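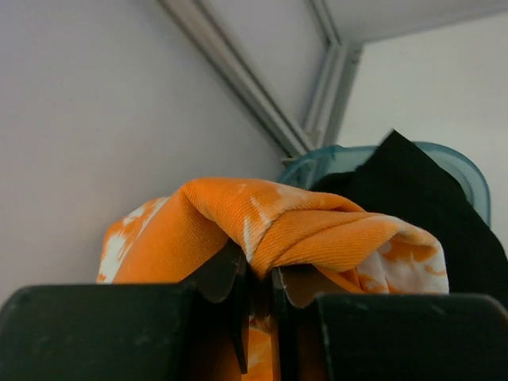

**hatchback_holdout**

Looking at a used Hotstead Powell, the AWD one, with the "comfort seating" package. The dealer page says the front seats were "tuned to the human form" and that the cargo area "adapts to the way you live." I sat in it for a test drive and it felt like a car seat. Has anyone here put real miles on one? I don't need to hear about the ambient lighting.

Asking price is fair. I'm just tired of paying extra for adjectives.

---

**pravmont_owner**

I had the Pravmont before this and moved to the Powell in March. The seats are better on a long drive, no question. My back used to complain by the second hour and now it doesn't. The cargo space is a real step up too. I'd buy the package again.

---

**hatchback_holdout**

Better than the Pravmont is a low bar, though. My neighbor's Pravmont has a lumbar knob that moves nothing. Is it the package that's better or just the newer car?

---

**pravmont_owner**

Fair question and I can't answer it. I never drove a Powell with the base seats.

---

**ullau_road**

So your evidence for the package is that you bought it.

I drove both back to back, 25 minutes each on the same stretch of Ullau Road, which is patched so badly it makes a good test. Same foam as far as my rear end could tell. The package gets you a longer seat cushion adjustment and a different cover. If you're tall, the adjustment matters. If you're not, you're paying for the cover.

---

**gravel_and_salt**

> Same foam as far as my rear end could tell.

Twenty-five minutes tells you nothing about a seat. Every seat is fine for that long. Come back after a full day.

I have the package and there *is* a difference by hour five. It's small. I would not have paid new-car money for it, but on a used one it's usually baked into the price anyway.

---

**ullau_road**

Maybe. But I've read "you only notice it later" about mattresses, tires and premium gas, and I never noticed it later with any of those.

---

**hatchback_holdout**

What about the cargo floor? The brochure makes a big deal of the two heights.

---

**gravel_and_salt**

There are 2 positions. I put it in the low one the day I got it and it has stayed there. In the high one you get a flat load floor with the seats down, but mine rattles over bumps up there. Some people say theirs doesn't.

---

**pravmont_owner**

Mine doesn't rattle. Check that the rear edge is pushed all the way into the slots, it takes more of a shove than you'd think.

---

**gravel_and_salt**

Shoved it. Still rattles.

---

**trunk_math**

One thing to watch: the cargo number in the ad. I've seen this car listed with the seats-down figure printed where the seats-up figure belongs. Pull up the spec sheet for that exact trim and bring a tape measure. Bring your stroller or cooler or whatever you haul, too. The opening is narrower than the space behind it and that's what got me.

---

**hatchback_holdout**

OK, that's useful. Went back this afternoon with a tape and the big cooler. Cooler goes in sideways only. The dealer wanted $347 on top for a "cargo protection kit," and when I asked what was in it he had to go look. It's a floor mat and a net.

---

**ullau_road**

Say no to the kit. Any mat cut to size will do.

---

**pravmont_owner**

The factory mat does fit well, for what it's worth. Not at that price.

---

**hatchback_holdout**

Told him no kit, and that I wasn't paying for the seats as an extra either. He's "talking to his manager." I'm going to ask for a longer drive before I sign anything, and I'll try the floor in the high position myself.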